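Every spring another keyboard maker decides that what we need is more software. This time it's Hundier, whose new board won't let you remap a single key until you install Lullar, make an account and sit through a 292 MB update. For a keyboard. I have owned 20 of these things and the best one came with a slip of paper.
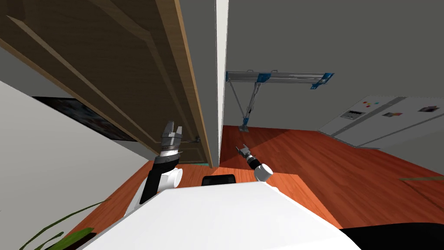
The pitch is that profiles "follow you" from machine to machine. Follow me where? I have one desk. Meanwhile Lullar starts with Windows, keeps over 100 MB of memory to itself and forgets my lighting whenever the connection drops. Reviewers call this an ecosystem. I call it a tray icon I can't get rid of.

Fans will say Vilela does the same with its mice, and they're right, and I didn't like it there either. Masura still stores everything on the board itself - 22 macro slots, set by holding two keys down - and it's ugly and the manual is awful. I'd still take it. When their servers go dark in a few years, my keys will do what I told them to do.

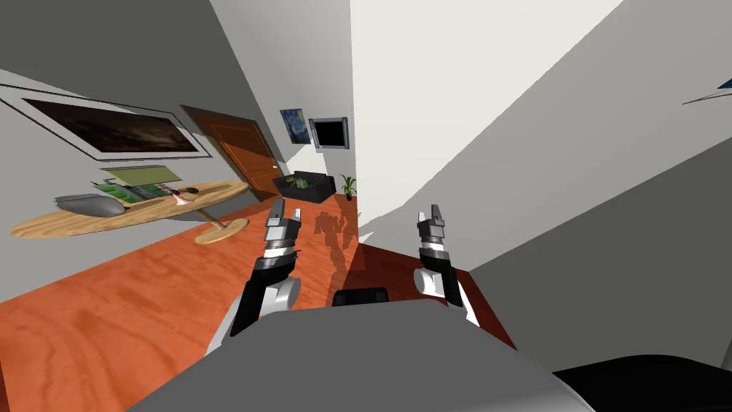

A simulated room with two robot arms and a wood floor.

Maybe Hundier will ship an offline mode. They said they were "looking at it" back in April - the same words they used about the last board, and that one still wants a login.

Contact | Copyright, all rights reserved | Back to top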